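Table linen

Table linen is the cloth used to cover, protect or decorate a table. The term takes in tablecloths, runners, place mats and napkins, and it is applied to cotton, polyester and coated fabrics as well as to linen itself.

Materials and sizes

Linen and cotton are the traditional choices. Both stand up to repeated hot washing, though linen creases easily. Cloths are sold by finished size, and a width of 50 or 60 inches suits most narrow tables. A long cloth may run to 144 inches. The part that hangs past the table edge is called the drop. 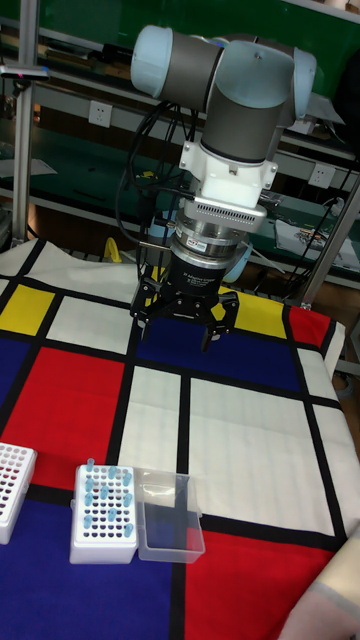
Printed cloths became cheaper as mills moved from hand blocks to rollers and screens. Florals and checks were the usual patterns, and many are still made. Designs borrowed from modern painting form a smaller group — a Mondrian-style pattern, for example, can cover the whole surface of a cloth. The Grarnis mill at Skiltalcombe sold 16 printed designs in its last catalog, 5 of them geometric.

Woven patterns

Damask carries its pattern in the weave, so the design shows on both sides. Plain white damask was long the standard for formal meals. The Plalholm works made it in narrow widths for hotels and held a sale of seconds each January.
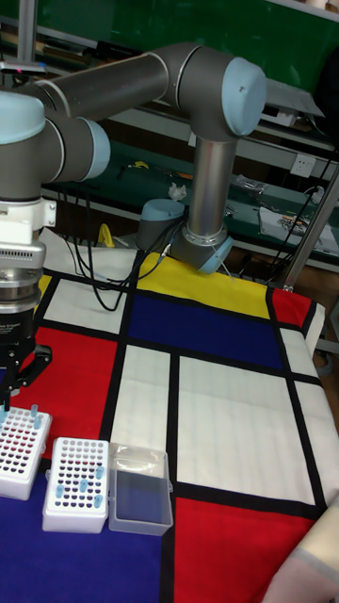 A cloth printed with red, yellow, blue and white rectangles divided by thick black lines.

Care

Stains are easiest to remove before the cloth is washed in hot water. Cloths stored for long periods are often rolled — a sharp fold left in place can weaken the fibers. The Carroll collection of household textiles keeps its longer pieces on padded tubes.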